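Zura-Sandstein

Der Zura-Sandstein ist ein grünlich-grauer, fein- bis mittelkörniger Sandstein mit einem deutlichen Gehalt an Glaukonit. Er ist nach dem Fluss Zura benannt, an dessen Ufern er in mehreren natürlichen Aufschlüssen zutage tritt. Das Gestein wurde in einem flachen Meer abgelagert und gehört zu den marinen klastischen Sedimentgesteinen. In der älteren Literatur findet man auch die Bezeichnungen „Grünstein von Funda“ und „Fundaer Werkstein“. Die erste dieser Bezeichnungen ist missverständlich, denn als Grünstein werden gewöhnlich umgewandelte basische Vulkanite bezeichnet.

Zusammensetzung

Hauptbestandteil ist Quarz in gut gerundeten, meist klaren Körnern. Daneben kommen Feldspat, heller Glimmer und Bruchstücke von Schalen vor. Der Glaukonit bildet dunkelgrüne, rundliche Körner, die unter der Lupe wie kleine Nieren aussehen. Sein Anteil wechselt von Bank zu Bank stark und bestimmt die Farbe des Gesteins. Das Bindemittel ist überwiegend kalkig, im oberen Teil der Abfolge auch kieselig. Mit verdünnter Salzsäure brausen die kalkig gebundenen Bänke lebhaft auf, die kieselig gebundenen dagegen kaum.

Bei der Verwitterung wird das Eisen im Glaukonit oxidiert. Die Oberfläche nimmt dann eine gelbbraune bis rostrote Farbe an, und das frische Grün bleibt nur im Inneren der Blöcke erhalten. Im Gelände wird das Gestein deshalb leicht mit gewöhnlichem Brauneisen-Sandstein verwechselt. Eine frische Bruchfläche ist für die Bestimmung notwendig.

Entstehung

Glaukonit bildet sich am Meeresboden, wenn nur wenig Sediment zugeführt wird und das Wasser schwach bewegt ist. Seine Anwesenheit gilt als Hinweis auf eine langsame Ablagerung im Bereich des Schelfs. Im Zura-Sandstein sind allerdings auch schräg geschichtete Lagen vorhanden, in denen die Glaukonitkörner zerbrochen und nach der Größe sortiert sind. Man nimmt an, dass sie aus älteren Ablagerungen ausgespült und von Strömungen ein zweites Mal abgesetzt wurden.

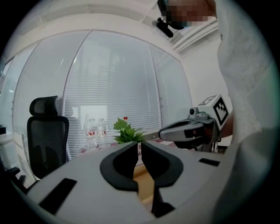

Greifwerkzeug mit hellgrauem Gehäuse und zwei schwarzen, gebogenen Fingern; rechts eine Person in einem weißen Hemd.

Häufig sind Spuren von grabenden Organismen. Die Gänge sind mit hellerem Sand gefüllt und verlaufen teils senkrecht, teils parallel zur Schichtung. In stark durchwühlten Bänken ist die ursprüngliche Schichtung nicht mehr zu erkennen.

Gliederung und Verbreitung

Die vollständigste Abfolge ist im Steinbruch Witkowska südlich von Funda aufgeschlossen. Dort erreicht der Sandstein eine Mächtigkeit von 87 Metern. Nach Norden wird er rasch dünner und geht in sandigen Mergel über; in der Bohrung Casville wurden nur noch etwa 30 Meter angetroffen. Die höchsten Vorkommen liegen auf 700 Metern über dem Meeresspiegel, am Rand der Hochfläche.

Üblich ist eine Einteilung in zwei Abschnitte. Der untere besteht aus dicken, kalkig gebundenen Bänken mit vielen Muschelschalen. An seiner Basis liegt ein Geröllhorizont mit Phosphoritknollen, der im ganzen Gebiet verfolgt werden kann und als Leithorizont dient. Der obere Abschnitt ist dünnbankig, ärmer an Fossilien und stellenweise verkieselt. Zwischen beiden liegt eine tonige Lage, an der nach starkem Regen kleine Quellen austreten.

Fossilien

Am häufigsten sind Austern und Kammmuscheln, deren Schalen oft lagenweise angereichert sind. Haifischzähne kommen vor allem im basalen Geröllhorizont vor und sind meist abgerollt. Belemniten sind selten. Pflanzenreste beschränken sich auf kleine, verkohlte Holzstücke, die keine nähere Bestimmung erlauben.

Verwendung

Der Zura-Sandstein wurde lange als Baustein abgebaut. Frisch gebrochen ist er noch bergfeucht und lässt sich gut bearbeiten; beim Trocknen wird er härter. Für Mauern und Brückenpfeiler wählte man die kieseligen Bänke, für Fenstergewände und einfachen Bauschmuck die weicheren unteren Lagen. Letztere sind gegen Frost empfindlich und neigen zum Absanden – besonders im Sockelbereich, wo Feuchtigkeit und Salze aus dem Boden aufsteigen.

Im Steinbruch Witkowska werden heute nur kleine Mengen für Ausbesserungen gewonnen. Der Abbau ruht jeweils von Oktober bis zum Ende der Frostperiode, da bergfeuchte Blöcke bei Frost leicht zerspringen.

Siehe auch: Glaukonit, Phosphorit, Schrägschichtung

Stand: 3. Juni 2018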